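January, late, kitchen table

Second day with the Clekora trial kit, and I like it less than the brochure does. Roman Zieliński stopped by at 10 to ask whether we were "feeling the value yet." I said I was feeling the cables. He wrote that down, which worries me.

The pitch is that you show it a chore a few times and it picks up the rest. The chore they brought along is a yellow cube and a box with a drawer. Two arms for one cube. I asked why the second arm couldn't stay in the crate and was told the drawer needs it. 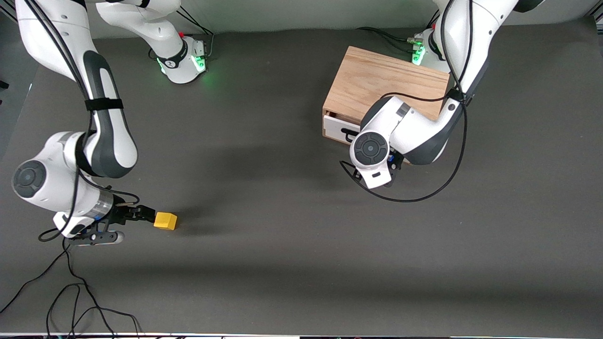
What bugs me is the price sheet. The base package covers setup and 19 hours of support, and past that you pay by the hour. The Fluvus add-on, for the wrist camera views, is 1210 on top. So the seeing costs extra! I asked Roman what the arms do without it and he said "plenty," then changed the subject to Nwankwo, who apparently bought two kits. Good for Nwankwo. I'd like to hear from them in a year.

I did sit through the wrist view for a good part of the afternoon. It's clear enough, I'll give them that much. You can even make out specks on the table. 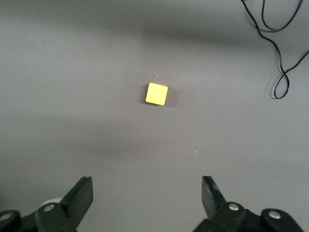
But our parts aren't yellow and they don't come one at a time on clean gray. They come in a bin, greasy, on top of each other. I want 100 tries with our own stuff before I sign anything, and I want to pick the parts. Roman says that's "a different tier." Of course it is.

Must call Murine in the morning and ask what they charge for the same thing. Also find the old quote, which I think is in the blue folder.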